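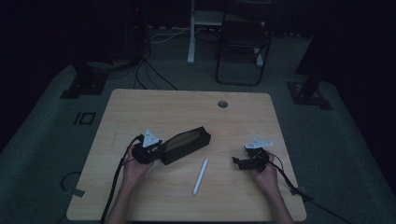
Monirer cell

The Monirer cell is a tabletop station for recording hand movements used to train robot arms. An operator sits or stands at a table holding one gripper unit in each hand and carries out small tasks with everyday objects. The motion of the two units, the opening of their jaws and the view from a head-worn camera are stored together. The cell was developed at Oltmanns, a robotics workshop in Dridmont, and has been in regular use there since its second version. The name is also used for the software that runs it, although the software is properly called Balia.

Layout

A Monirer cell occupies a carpeted floor area closed off by dark curtains or dark walls. The table is light in color, with rounded corners and a cable grommet near its far edge. Stands are placed behind and beside the table. Room lights are kept low, and the settings of the head camera are fixed at the start of a shift so that recordings made at different times can be compared.

Each cell has a number, marked in black tape on the floor next to the table. The same number is entered in Balia when the station is started. A mismatch between the floor number and the entered number is the most common clerical fault in the Oltmanns records, and recordings affected by it are set aside until the log has been checked.

Gripper units

The two units of a pair are not always identical. The working parts are a black hand-held body, a white triangular plate mounted on top and whatever is fitted at the front. A unit may carry bare jaws or a box-shaped attachment. The choice depends on the task sheet, and the left and right hands may be fitted differently in the same session.

The triangular plate is the reference for position. Balia assumes that the plate sits at a known angle to the jaws, and a plate that has shifted by even a small amount produces recordings in which the fingers seem to close beside the object. Plates are therefore checked for play before each shift by holding the body still and pressing on each corner in turn. A loose plate is tightened and the unit is calibrated again. A cracked plate is replaced, never glued.

Each unit is wired. One cable leaves the left unit and passes over the left side of the table, and the other leaves the right unit and passes over the right side. The cables need enough slack for the operator to reach the far edge of the table and to cross hands. Too much slack lets a loop catch on a corner of the tabletop, which pulls on the unit during fine movements and can be seen in the data as a short drag toward the operator.

Setting up

The order of work at Dridmont is as follows.

The table is placed on its floor marks and wiped. Nothing is left on it.

Cables on the floor are traced by hand from the units to the rear of the station. Any cable lying under a table leg or a stand base is freed.

The stands are checked for tilt. A stand that has been knocked is returned to its mark before power is switched on.

The units are connected, left first, and Balia is started. The program shows a green bar for each unit once it is receiving data.

Both units are laid on the table with the jaws open, then closed fully twice. This sets the zero point and the full travel of the jaws.

The operator puts on the head camera and looks down at the table. The view should take in the near corners and both hands at rest.

A test object is placed between the units and a short trial is recorded. The trial is played back before the first task is begun.

An experienced operator completes the setup in 14 minutes. The trial object is usually something plain and narrow, such as a pen or a rod, because a poor calibration is easier to see with a thin object than with a block or a cup.

Calibration

A full calibration is separate from the daily zeroing of the jaws. It is required after a plate has been removed, after a front attachment has been changed and after a unit has been dropped. The operator moves each unit slowly through a fixed path that covers the corners and the middle of the table at two heights. Balia compares the path with the stored one and gives a single error value. Units above the limit are run a second time. If the value stays high, the unit is taken out of use and the plate mount is inspected.

Maintenance

Jaw pads wear at the tips and are turned end for end once before being discarded. The pivot pins are cleaned dry; oil collects carpet fiber and makes the jaws stick when nearly closed. Cables fail most often at the point where they leave the body of the unit. A failing cable shows first as brief gaps in the data when the wrist is turned outward. The usual repair is to fit a new cable, although some older units were shortened and resoldered.

Faults are entered in a log kept for each cell. In the first version of the station, which used thinner cables, the Dridmont log reached 258 entries before the design was changed. Most concerned gaps in the signal. The second version has a clamp inside the body that takes the strain off the connector, and cable faults have since fallen behind loose plates as the main cause of lost time.

Use

The tasks recorded on Monirer cells are short and repeated many times. Picking up, turning, handing over from one side to the other and setting down make up the larger part. A session is divided into blocks, with a rest between them, and the zero point is set again after each rest. The largest single set made at Dridmont contains 1,073 recordings, all of them two-handed.

See also

Balia (software)
Jaw zeroing
Two-handed manipulation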